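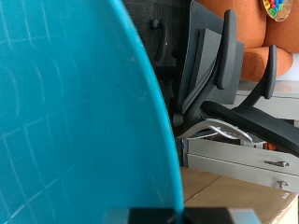
Figure 4. Wrist view at high roll. Teal surface close on the left, office furniture turned sideways behind it.

4. Marking near surfaces and recovering wrist roll

This section covers the hand-marking pass that comes before a roll estimate is run in Clulturell. You should already have imported a session and set the gripper mask (Section 3). If the gripper mask is missing, the Roll tab stays gray.

The method splits each wrist view into three regions: gripper, near surface, and background. Roll is then estimated from the background only. In Figure 4 the near surface takes up most of the left side, and the useful straight edges are the countertop and the drawer cabinet on the right. Both are good candidates. The chair is a poor one, as most of its outline is curved.

4.1 Before you start

You will need:
A session of at least 84 frames. Shorter sessions open but will not export.
The joint log from the Cernum arm, saved in the same folder as the session.
A mouse. The outline tool works with a trackpad but is slow.

Note: If the joint log was recorded on firmware older than the June release, convert it first with File > Convert Log. The old format stores wrist angle with the opposite sign, and the program does not catch this on import.

4.2 Mark the near surface

1. Open the session and go to the Regions tab.

2. Step to the first frame where one object covers more of the view than anything else. Press N to start a near-surface outline.

3. Click along the boundary of the object. Place points closer together where the curve is tight. On a smooth, rounded boundary like the one in Figure 4, widely spaced points are fine, and the tool will fit the curve between them.

4. If the object runs out of view, carry the outline past the border. Points outside the border are kept and used when the outline is passed to the next frame.

5. Where the gripper overlaps the object, draw straight through the gripper. The gripper mask always wins, so the overlap is removed for you.

6. Look at any lines or marks on the object itself. Faint pale lines like the ones on the teal surface can be picked up as edges. Make sure all of them fall inside the outline.

7. Press Enter to close the outline, then Ctrl+P to pass it forward. The program stops when the fit drops below the threshold. Correct the outline there and press Ctrl+P again.

Caution: Do not leave a gap between the outline and a bright rim. A thin rim left in the background region gives a long, strong edge that bends with the object, and the roll estimate will follow it. Set Grow to 4 pixels if the rim is hard to trace by hand.

4.3 Mark background anchors

Anchors are straight edges that are level or upright in the room. Mark two or more of them in each key frame. One is enough for the program to run, but the result will carry a warning flag.

1. Press A, then click once at each end of the edge.

2. In the side panel, set the anchor to Level or Upright as it is in the room. Ignore how it looks on screen. In a view turned on its side, a countertop that is level in the room may run up and down the screen, and this is the most common marking error we see.

3. Add a second anchor on a different piece of furniture if there is one.

4. Repeat at every key frame. Key frames are shown as yellow ticks on the timeline.

Good anchors: countertop edges, seams between drawer fronts, door frames, shelf edges.

Poor anchors: chair arms, upholstered furniture, polished metal, and anything that may be moved during the session. Cardboard boxes fall in between. Their folds are straight, but the box may be sitting at an angle to the floor. Use a box only if you have nothing else, and tick Low Trust.

Note: Bar-shaped drawer handles are usually too short to serve as anchors, and a curved pull should be skipped altogether.

4.4 Run the estimate

1. Go to the Roll tab and choose Background Only.

2. Set Samples to 3000. Lower values are quicker and will do for a first look.

3. Press Run. The joint log angle is drawn in gray and the estimate in black.

4. Scroll along the timeline and check the places where the two lines part. A steady offset points to a camera mount that has shifted. A short spike points to a bad anchor or a rim left outside the near-surface outline.

5. Fix and run again. The program keeps earlier runs under History.

Caution: Do not use Fit To Log to remove an offset before you have looked at the frames. It changes the stored estimate and cannot be undone once the session is saved.

4.5 What to expect

The Godoy set, recorded at Zistcombe, was used to test the method. It has 84 sessions, all with a large object close to the gripper for part of the run. With the whole view used for the estimate, 19 sessions drifted far enough from the joint log to be rejected. With the near surface removed, 4 did. Those four had very little background showing at their worst point, and marking more anchors did not help.

We have not tested the method with two near surfaces at once. The tool lets you draw a second outline, and the estimate will run, but treat the result with care. See-through objects are not supported in this version — the background seen through them bends, and the program has no way to tell.

4.6 Common problems

The outline jumps to the wrong object after Ctrl+P.
Add a key frame just before the jump and redraw. If the two objects are close in color, turn off Color Match.

The estimate is off by a quarter turn.
An anchor is set to Level where it should be Upright, or the reverse. Open the Anchors list and sort by residual. The wrong one is normally at the top.

Run stops with "background too small."
The gripper and near surface together leave too little to work with. Mark those frames as Skip. Up to 19 skipped frames in a row are filled from the joint log, and longer gaps are left blank in the export.

Section revised December 18, 2023. Send corrections to Thiện Vi.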